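Drostex Dryer Cycle Log, data card
Release 3. Maintained by Ute Grube and Sverre Holmgren. 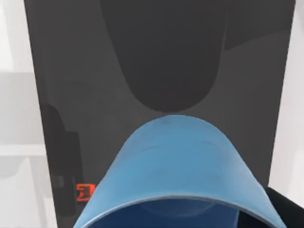
What does one row in the main table stand for?

One row is one complete drying cycle, from the moment the door latches to the end of the cool-down tumble. Cycles stopped by hand are kept in a separate table, aborted.csv, with the same columns.

Contents

cycles.csv – completed cycles
aborted.csv – cycles ended by the user or by a power cut
machines.csv – one line per dryer, with drum volume, type (vented, condenser, heat pump) and year of installation
units.txt – units for every numeric column

Collection

The readings come from 24 household dryers in Kimdale, each fitted with a Halvorsen plug meter. Power draw was sampled every 30 seconds. Exhaust or drum outlet temperature was read at the same interval where the machine allowed it. Load weight was entered by the household before each cycle on a kitchen or luggage scale, so treat load_kg as self-reported.

Columns that need care

load_kg: weight of the damp load, before drying. Dry weight was not collected.
program: the label printed on the machine, in lower case. Labels are not matched across makers, and "cupboard dry" on one dryer may leave more moisture than on another.
outlet_c: blank for heat pump models. Do not fill blanks with zero.
energy_kwh: summed from the samples. Standby draw after the cool-down tumble is excluded.

Known problems

Machine 12 had a blocked lint filter for part of the run. Its cycles are long and are marked filter_flag = 1.
Outlet readings above 70 °C on vented machines were checked by Jussara Trindade against a second probe. Those that did not match were removed.
Clock drift on two meters was corrected after the fact. Start times for those meters can be off by a minute – durations are not affected.

Suggested use

Comparing energy per cycle by dryer type, and testing end-of-cycle detection from power draw alone. The sample is too small for estimates of household use at city level.

Changes

27 November 2020: split aborted cycles into their own file, renamed temp to outlet_c.
Next: the Tollgate machines will be added in December, once Wenche Haugen has finished the meter checks.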